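The Letters That Crossed With the Ferry
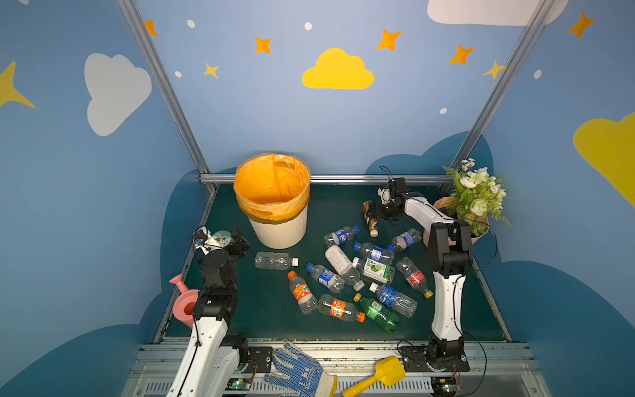
How does a couple stay close through two years of living in different countries? Tahmineh Nouri and Shahab Mahmoudi did it mostly by mail, with 255 handwritten letters between them and one phone call a week that neither was allowed to skip.

They met in the least promising way you can imagine, in line for a refund. The evening boat to Kusholm had been called off on account of wind, and there were nineteen people ahead of them at the ticket window and only one clerk, a very patient man with a head cold. Tahmineh had a cake on her lap for her aunt's birthday. Shahab asked if it was heavy, which she still thinks is one of the silliest questions she has ever been asked, and by the time they reached the window they had eaten a good third of it with a plastic coffee stirrer.

"I told my aunt it got crushed," Tahmineh says. "She found out the truth at the wedding, when Shahab put it in his speech. She wasn't very pleased with either of us!"

Four months later Shahab was offered a place as an apprentice piano builder in Griltar, a town 1,312 miles away that he'd had to look up on a map. He wanted to turn it down. Tahmineh wouldn't hear of it, and they had their first real argument over it, in the parking lot of a garden center, with a tray of tomato seedlings sitting on the roof of the car the whole time. (They drove home with the seedlings still up there. Two made it.)

The letters began as a bit of a joke. Shahab's rented room had such a poor signal that he had to stand in the stairwell to send a message, so he wrote a page and a half about the stairwell and mailed it. She wrote back about her bus driver. After that it was simply what they did — his on squared paper from the workshop, hers on whatever was in the drawer, including, for most of one August, the backs of old knitting patterns.

Were they love letters? I asked, and they looked at each other and laughed. Some were, Shahab said, and he went a little pink. A great many were about soup. One of hers runs to ten pages and is almost entirely a complaint about her upstairs neighbor's new shoes, and he says it's the one he read most often, usually on the tram.

There were bad patches too. During the second winter the mail slowed to a crawl and their letters began crossing, so that each was forever answering a mood the other had gotten over. For nearly a month they were politely cross with one another without quite knowing what the quarrel was. It was the Sunday phone call that saved them, Tahmineh thinks, and she will tell anybody who asks to keep one of those going, however little there is to say.

He proposed by letter, naturally. She read it at the kitchen counter at seven in the morning with her coat on, missed her bus, and mailed back one word on a very large sheet of paper.

They live in Kusholm now, four streets up from the ferry, in a flat with a piano that takes up more of the front room than either of them will admit. The letters are in two shoeboxes under the bed, hers and his kept apart, and they've promised to leave them shut until their tenth anniversary. Shahab has already peeked. He was looking for the soup recipe.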